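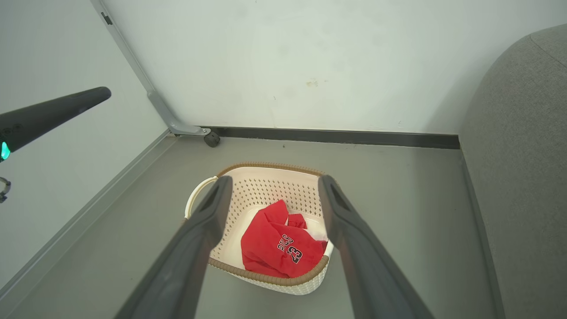

Tiempo de lectura: 2 minutos

Organización de la ropa sucia en un piso compartido
Trabajo de la asignatura de Economía Doméstica - proyecto Iratora

1. Punto de partida

En el piso vivimos 5 estudiantes y hay una sola lavadora. La ropa se dejaba en las sillas o en el suelo del pasillo, y las prendas de color acababan mezcladas con las blancas. El proyecto consistió en repartir cestas, fijar un orden de lavado y anotar el peso de cada carga.

2. Material

Se usaron cestas de plástico blanquecino, rectangulares, con perforaciones pequeñas y el borde trenzado de color tostado. Las compramos en la tienda Flultik. El asa curva permite llevarlas con una mano. Se colocaron en el suelo, junto a la pared.

3. Método

Cada cesta recibía un solo tipo de ropa. Las camisetas deportivas, como la roja de los Bulls con el 23, iban aparte y se lavaban del revés, en frío, para no dañar las letras. Se pesó la ropa seca antes de cada lavado con una báscula de cocina.

4. Resultados

La carga más pequeña pesó 532 gramos y la primera de ropa deportiva, 1103. Las cargas de menos de 400 gramos no se lavaban - quedaban en la cesta hasta juntar más. El pasillo se mantuvo despejado, salvo en la semana de exámenes.

5. Problemas

Al principio se colaban prendas blancas debajo de las de color. Ahora se vacía la cesta entera antes de cargar la lavadora. Falta decidir dónde poner las toallas.

Última actualización: abril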